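Teaching by hand or by remote — which do you lot prefer?

Posted in: Arms, Grippers and Teaching
Started Monday, June 14, 2021

skollby_fan
Been going back and forth on this for weeks so I thought I'd ask. We're teaching a two-armed setup to pick up small flat parts and put them somewhere else on the bench. I started by grabbing the arm and pushing it through the move (arm goes floppy, you steer, it remembers). Berhanu Teshome, who I share the bench with, wants everything done by remote with the leader handles. We've got 36 decent runs by hand and 60 by remote, and I still can't tell you which is better! Pushing it by hand feels so much more natural to me — you can feel the weight of the thing and you know when a joint is about to run out of travel.

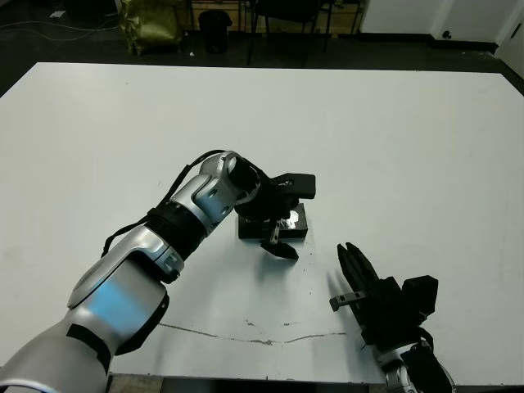
Flat parts are my real headache. A tall thing you can pinch from nearly any side, but with something like that black block lying flat on the table you've got to come down with the fingers pointing at the tabletop and get the height right, and the shiny patch on top doesn't make me any calmer about what the cameras make of it. By hand I can nudge the wrist down a hair at a time. By remote I always seem to overshoot.

tefera_bench
Remote, every time. If you're hanging off the arm then you're in the camera view, and your hands and sleeves end up in everything the robot learns from. Then you take your hands away and it's looking at a picture it has never seen before. We lost most of last November to that.

pocketlathe
Disagree a bit with tefera. You can push it through by hand, save the joint positions, then play the whole lot back with nobody near it and record the cameras on the playback. Takes twice as long but the pictures come out clean.

tefera_bench
Fine until the part has moved a few millimetres between the push and the playback. Then you've got a lovely clean recording of a gripper closing on nothing.

pocketlathe
So mark the table! Pencil line round the part, job done.

skollby_fan
I did try the playback thing. Worked a treat for single arm stuff, hopeless once both arms had to do something, what with me only having two hands and each arm wanting both of them.

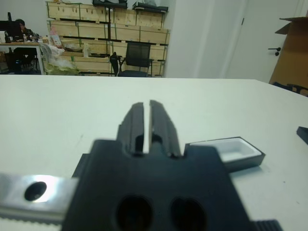
Which is the one place I'll give Berhanu his due. With the leader handles he can run left and right together and the timing between them looks like a person did it. Mine looks like two people who've fallen out.

zdinsa
Zewditu Dinsa here, I look after the rigs at Jusov. Overshooting by remote is nearly always the scaling. Turn it down so a big movement of your hand makes a small one at the gripper, and give yourself a week before you judge it. My first 269 runs went in the bin and I don't miss them.

edell_ed
269?! I'd have packed it in.

skollby_fan
Ooh, scaling. Ours is still on one to one. Will have a go with it tomorrow and leave the floppy arm alone for a bit. Do you mix the two kinds of run when you train, or keep them apart?

zdinsa
Apart. Others here will tell you different.

pocketlathe
I'm the others. I mix them, 3,000 in the pile now and no trouble so far.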